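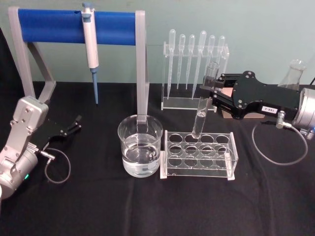 Zuletzt geändert: 18. März 2021
Lesezeit: 3 Minuten

Ticket 765 – Methode Maso: Erfolgsquote beim Einsetzen nicht nachvollziehbar
Status: offen, Rückfrage an Teresa Laskowska

Problem: Der Bericht vom Januar behauptet, das mit Maso trainierte Modell setze ein Reagenzglas zuverlässig ins Gestell, auch wenn Pipettenständer und Becherglas danebenstehen. Trainiert wurde mit 200 Demonstrationen, ausgewertet mit 20 Versuchen. Ich habe die Auswertung auf dem Rechner Ollwood wiederholt und komme nicht auf dieselbe Quote. Bevor das in den Entwurf wandert, möchte ich wissen, woran es liegt.

Erster Verdacht: Zeitversatz zwischen den Kameras. Zeitstempel der Kopf- und der Handgelenkkamera gegeneinander geprüft. Der größte Versatz liegt bei 60 Millisekunden, immer direkt nach dem Start der Aufnahme. Unschön, aber beim Einsetzen längst abgeklungen. Die ersten Bilder verworfen, Auswertung neu gestartet, Ergebnis unverändert.

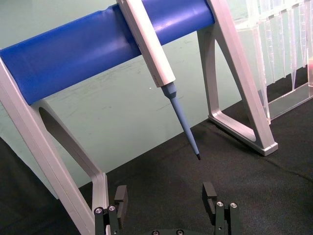

Zweiter Verdacht: die Handgelenkkamera selbst. Laut Bericht bringt sie den entscheidenden Gewinn. Dazu müsste man in der kritischen Phase aber erst einmal das Ziel im Bild haben, und beim Arm ohne Glas schaut sie auf den Ständer mit der blauen Stange und die hängende Pipette. Was das Modell daraus über ein Loch im Acrylgestell lernen soll, hat mir noch keiner erklärt. Ich habe diesen Kanal probeweise durch ein Standbild ersetzt. Die Quote blieb gleich. Das spricht für meine Vermutung, beweist sie bei so wenigen Versuchen freilich nicht.

Teresa wendet ein, der Kanal sei für die Folgeaufgabe mit der Pipette gedacht. Mag sein. Dann gehört er nicht in die Begründung für diese hier.
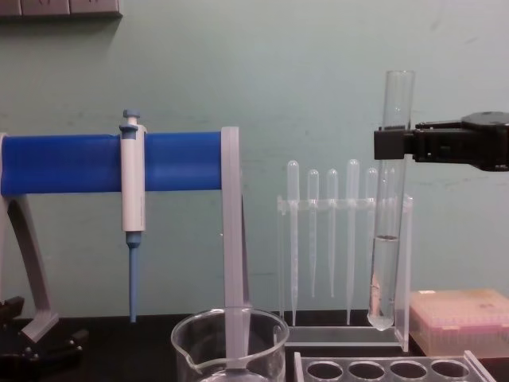
Dritter Verdacht: die Erfolgszählung. Das Skript wertet einen Versuch als gelungen, sobald der Greifer über dem Gestell aufgeht. Ob das Glas danach im Loch steht oder daneben liegt, fragt es nicht ab. Zawadzka, unser altes Prüfskript, hat das noch getrennt erfasst. Nach meiner Lesart misst die neue Zahl also das Loslassen. Klares Glas über klarem Acryl auf schwarzem Tuch macht es auch beim Nachsehen von Hand nicht leichter – zwei Versuche musste ich als unklar eintragen.

Noch offen:
– Rohdaten der 20 Versuche aus dem Ordner Kutance, bitte ungeschnitten
– Auswertung mit beiden Skripten nebeneinander
– Vergleich ohne Handgelenkkamera, neu trainiert statt nur mit Standbild

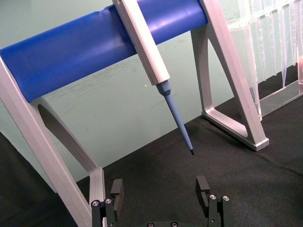 Handgelenkkamera, Greifer offen, Pipette am Ständer

Bis die Rohdaten da sind, bleibt die Quote aus dem Entwurf draußen. Ticket bitte nicht schließen.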